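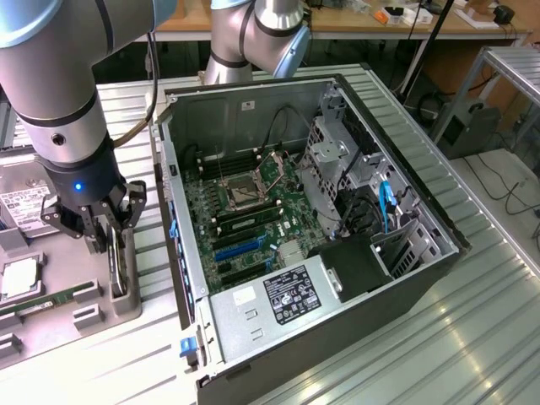 Dorela, the old tower, side off

4 photos

Quick one, put up over a lunch break so excuse the state of it. Dorela is the big Dell tower that did the books and the stock list at Haddad for years and then sat under a bench in the Ganderham store with a bag of Mimevico cable ties on top of it. The name is from a sticker someone put on the front in its first week. Sticker long gone, name stayed.

People kept asking what is in there and whether any of it is worth keeping. So, the insides. Click through, notes go with them, ask below if something isn't clear and I will get to it when I can.

Case on its side, panel off, that's how to work on these. Standing up you are reaching round corners the whole time and the small screws go straight down behind the board. On its side they land somewhere you can see them. Mostly.

Before any of that — plug out of the wall, press the power button once to drain it, then leave it alone for a bit. Put the kettle on. I do this every time and I have still had people tell me off in the comments for not saying so, so now I've said so.

Panel goes somewhere flat and out of the way. It is bigger than you think and it will slide off a chair.
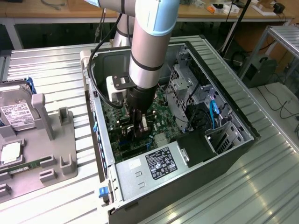
Cables were the job I was dreading. Older office machines are usually either beautifully tidy or a complete nest and there's no telling from the outside. Dorela is somewhere in between. The blue SATA cable coming down from the drive cage to the board is easy enough to follow by eye, the black bundle along the cage less so, and I would want a label on every end of it before pulling anything. Masking tape and a biro. Fold the tape over on itself so it makes a little flag, write on both sides. Pencil rubs off, don't bother.

On the power supply: it stays shut. Pull it out whole by all means, brush the dust off the outside, but the lid of the supply itself does not come off, not here and not in your kitchen. If it's noisy or smells, it gets swapped. Had two emails asking how to open one up and oil the fan. No.

Do read the label on yours before you order a spare though. Office towers like Dorela don't always take the ordinary size and the plugs can be differnt too. I bought the wrong one for another machine last December and it is still in the cupboard if anyone wants it. Postage only.

Some bits from the notebook while I'm here, in no order at all:

Memory. Latches at the ends, push them outwards, stick lifts up. Both ends, evenly. Going back in, line the notch up first and look at it twice, because it only fits one way round and people do lean on it. When it's home the latches come back up. Keep old sticks in the silvery bags or at least in a clean box, edges not touching.

Expansion cards. Screw at the back first. Everyone forgets the screw.

Dust. Soft paintbrush, a clean one that has never met paint. Hoover nozzle held well off, just to catch what the brush lifts. Hold the fan blades still with a finger while you do it.

Coin cell. If the clock keeps going back to some silly year then that's your battery, cheap thing, any corner shop. Note which side is up before you flick it out. I took ages to find that out on my first one and blamed the hard drive all afternoon.

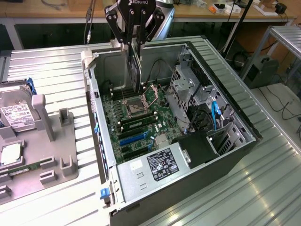 Hard drives next, as that's what most of the emails were about. Short version: a drive out of an old work machine isn't rubbish until what's on it has been dealt with. Copy off what you need, check the copy opens on a different machine, then wipe it properly. Deleting the files is not wiping. Dragging them to the bin and emptying the bin is not wiping either, sorry.

The Haddad stock list had 3311 lines in it when it was last exported. Abla Salameh has the export and has checked it against the paper book for the years that overlap, so that's safe and there's no need to hang on to the drive for sentimental reasons. Abla also wants it known that she asked for this to be done two years ago. Noted.

Put drives down gently, flat, on something soft if you have it. They're tougher than they look but a drop onto a bench edge will finish one off and you won't see a mark on it. Don't stack them. If you have several out at once write the machine name on a bit of tape and stick it on the drive, not over the label, next to the label. You will want to read the label later.

Brackets as well. Bracket stays with its drive. I have a whole tin of orphan brackets from jobs where I thought I would remember, and not one of them fits anything.

Oh and the person who asked about the weight — roughly 12 kilos on the bathroom scales before anything came out of it. Two hands, bend your knees, and mind the metal edges inside the case, some of them are sharp enough to open a knuckle. Plasters in the top drawer, left side.
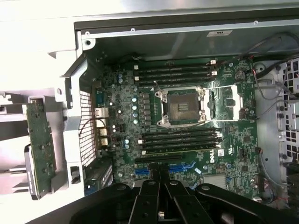
Processors, last lot of notes and then I have to go. The socket is the bit to be frightened of, more than the chip. Keep fingers, sleeves, brushes and tea well away from the contacts. Don't blow on them. Don't dab at them with a cloth to "just get that bit of fluff". If the board is going to sit with nothing in the socket for more than an hour or so, cover it with something clean, a proper plastic cap if you have kept one.

Chip itself, hold it by the edges only. Old paste comes off with a lint-free cloth and a drop of isopropyl, take your time over it. New paste, a small blob in the middle, smaller than you want it to be. There's a triangle on one corner of the chip and a matching one by the socket, line those up and let it drop in under its own weight. No pushing at all. If the lever feels stiff going down that's normal, if it feels wrong stop and look.

And is it worth keeping? Depends what for. As a desk machine, no, too slow and it would cost more in electric than anyone wants to pay. For spares, yes, the case is solid and memory like that still gets asked for. I was quoted 195 for a refurbished one the same sort of age and thought that was cheeky.

Case and supply are spoken for. If you're after anything else out of Dorela leave a comment with what machine it's for and the part number off your own one, otherwise I can't tell if it will fitt. Collection from Ganderham, mornings are best, knock loudly.

Larger versions of all the photos on request.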